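Workshop notebook, 2018-06-11
Shrinkage trials on the Bukirell wool, second batch

Well, we are back at it, and I am in a better mood than I was in January. A gray front-loader with a glossy finish. 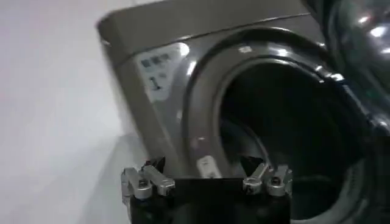

What went in

Two swatches of the plain Bukirell weave and two of the Kang blend, all cut on the grain and marked with cotton thread at the corners. (I tried laundry pen last time and spent a whole afternoon squinting at smudges, so thread it is, and it's rather soothing work with the radio on.) The Bukirell yarn came from the Bristham mill end sale, and I still have some 3,584 yards of it on cones under the bench, so I would dearly like it to behave.

Measurements

The plain weave came out at 43 centimeters along the warp, down from 46. The weft hardly moved. I measured it again after lunch, once it had been lying flat under the muslin, and got the same number, so I believe it. The Kang blend is still damp in the middle and I'm leaving it be – I know how I get when I'm impatient with a ruler.

Feel of the cloth

Lovely! Softer than I expected, with a bit of bloom on the surface, though one corner of the second plain swatch has puckered where I beat it too tightly. Meinir Morgan had a look and thinks it would make a good waistcoat lining, and she may be right, but I have my heart set on a blanket.

Still to do

Press half of each swatch and leave the other half alone. Write to Rustovberg about the reed, which has a bent dent near the left end and leaves a faint streak all down the cloth. Ask Meinir if I can borrow her good scale again, and give back the shuttle I've had since January.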